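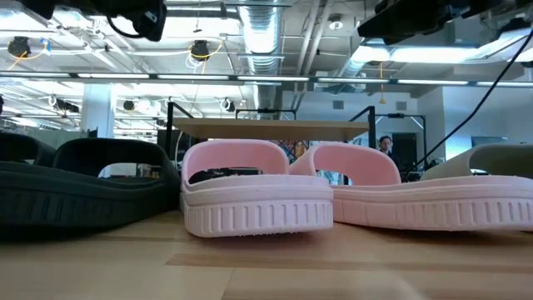

Figure 7.1 Slides in pink, black and olive green, waiting for a place to go.

Chapter 7
Sorting and Storing Footwear

Go and look at the floor just inside your front door. How many shoes are there, and how many of them are next to their partner? If your home is like most, you will find at least one loner. I love this chapter, because it starts with something every household has and it gets results the same afternoon you read it.

In Chapter 6 we worked on coats and bags, which hang. Shoes are different. They come in twos, they carry dirt, and they take up floor that people need to walk on. A good shoe spot has to deal with all of that and still be quick enough to use when you come in at 6 p.m. with your arms full.

By the end of the chapter you should be able to:
match and group footwear by pair, person and season
measure a rack and work out how many pairs it will really hold
set up an entry that a guest could use without asking

Key words: pair, tier, footprint, tread, rotation

7.1 Pairs First

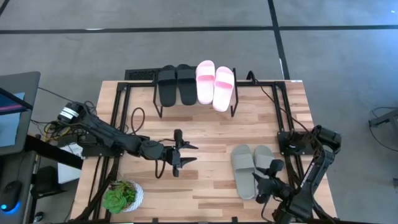 Reading time: 12 minutes (section 7.1)

Start with pairs, always. It is tempting to grab whatever is closest and fill the rack from one end, but a single shoe on a shelf is a small puzzle you will have to solve again later. Find the partner, set the two side by side, and then lift them together. In the photo, the black slides and the pale pink slides are on the rack with their toes pointing the same way, and a gray-beige pair is on the wood in front.

Toe direction is worth a minute of class discussion (it gets surprisingly lively!). Toes to the back means you see the heels and can step straight in once the shoes are on the floor. Toes to the front shows off the strap or laces, which helps when two people own nearly the same shoe. Either one works. Pick one for the whole rack and stick with it.

Next comes footprint, the amount of shelf a pair covers. Slides have wide straps and thick soles, so they need more room than their simple shape suggests. Measure across both shoes at the widest point, then measure the shelf. Lertchai Wiriya, who teaches the home skills course at Bakke, has his students do this with paper cutouts before they touch a real shoe, and the cutouts get traded, trimmed and argued over until every pair fits.

Try It 7.1
Two imaginary racks, the Osby and the Grulell, are described in Table 7.2. Using your own shoes, decide which would suit your entry. Write down your widest pair first.

7.2 Reading the Sole
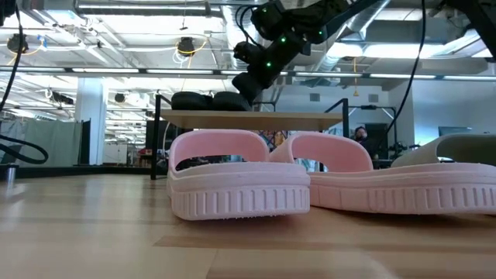 Figure 7.3 Ribbed sidewalls on a pair of pink slides, with black shoes on the board behind.

Turn a shoe over before you put it away. The tread holds grit, and grit ends up on the shelf below. Tap the soles together outdoors, brush along the grooves, and wipe the sidewalls with a damp cloth. Ribs like those in Figure 7.3 deserve an old toothbrush, run up and down instead of along.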